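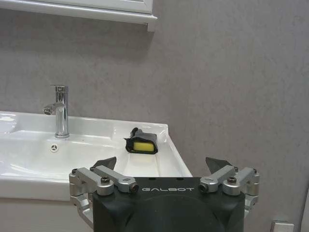

Wednesday, day 11 of the walking thing

Woke at 5:40 without the alarm, which Poltura congratulated me for. I hadn't done anything. A truck was backing up outside. But the phone buzzed and told me my body was "finding its rhythm," so I suppose the truck is part of my body now.

For the record, because I'll want to remember how I got talked into this: Leidy Inga started it at work, after Boltley handed out the wellness money and everyone had to spend it on something by the end of August. I could have had a chair cushion. I picked the walking plan because Leidy had lost the ache in her knees on it and looked pleased with herself. I believe her about the knees. I am less sure the app had anything to do with it. She also quit the second job in the same month, and if you asked me to bet on which one fixed her knees I'd put my money on not standing behind a counter until ten at night.

Yesterday's total was 2619. The goal is 4000 this week, up from 3000 last week. When I signed up I wanted to know where those numbers came from, and I read the whole help section looking for it. It says the plan is "personalized." Leidy's goals are the same as mine, and she's taller and has a dog. So either we are the same person or someone typed in some round numbers and went to lunch.

I walked to the post office and back before breakfast. Nice enough. The lindens on Moura Street smell good at that hour and there was one man out hosing his steps. Came home with my hair stuck to my neck, stood in the bathroom splashing my face for a long time, and saw that the walk had earned me 1 sunflower. I don't know what the sunflowers are for. There's a page of them. I keep thinking you must be able to trade them in for something, but I've pressed on them every way I can and they only wiggle.

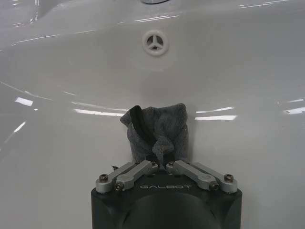

What bothers me is how fast I started caring. On Monday night I was brushing my teeth and caught myself marching in place on the bath mat. I'm 52 years old. I wasn't getting fitter on that mat, I was feeding the phone. And it did feed the phone! I got credit for every step. Then I pushed the cart all the way around the supermarket with both hands on the handle and the phone in my purse, and got almost nothing for it, because the purse was riding in the cart and never moved. So the supermarket didn't happen but the bath mat did.

I told Nuria this on the phone and she laughed so hard she had to put me down. She thinks I should just leave the thing in a drawer and go for a walk if I feel like a walk. Well, yes. But I've had sixteen years in this house to go for a walk if I felt like it and mostly I haven't felt like it. That's the part I can't argue my way out of. I don't trust the numbers, I don't trust the sunflowers, and I have still been out of the house every morning this week, which I can't say for any week in July.

Lunch was the rest of the lentils. They needed vinegar. Nuria says she'll come over Saturday if her car is back.

Afternoon: an ad turned up inside the app for Lustolix, a powder you put in your water for "walkers and movers." Now it makes more sense. You get people going up and down the street in the heat and then you tell them they're short of something. I looked at the label. Salt, sugar, lemon flavor, and a word I had to look up that is another kind of salt. There's a row of reviews below and every one of them is from a person who felt the difference by the second day. Never the third. Nobody who took it for a month and felt the same. I have a lemon and I have salt, and if I feel the need I can put them in a glass myself.

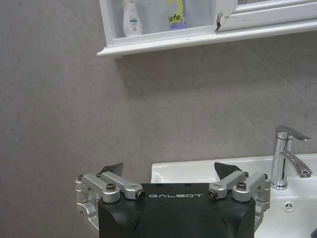 I asked Leidy if she takes it and she said she got a free sample and it was fine. "Fine how?" I said. "Like lemonade that's mad at you," she said. So that's one honest review, and it isn't on their page.

My own test, which I started this morning. I'm going to write down here, in pen, how I slept and how my hip feels, before I look at the phone. If I look first I know what will happen, I'll read that I slept poorly and then I'll feel terrible all day to keep it company. I did that Sunday. I had been perfectly cheerful until I saw the little gray cloud.

So, before looking: slept all right, up once. Hip stiff on the stairs, gone by the time I'd made coffee. Mood ordinary.

After looking: "restless night." We'll see who is right more often. I'll give it to the end of the month, and if the hip is no different I'm asking Boltley whether it's too late for the cushion.

9 p.m. Went around the block again once it cooled off. The Hendry boy's bike is still lying on the sidewalk. I left the phone on the kitchen counter on purpose and then minded about it the whole way around. Call the dentist tomorrow. Buy vinegar.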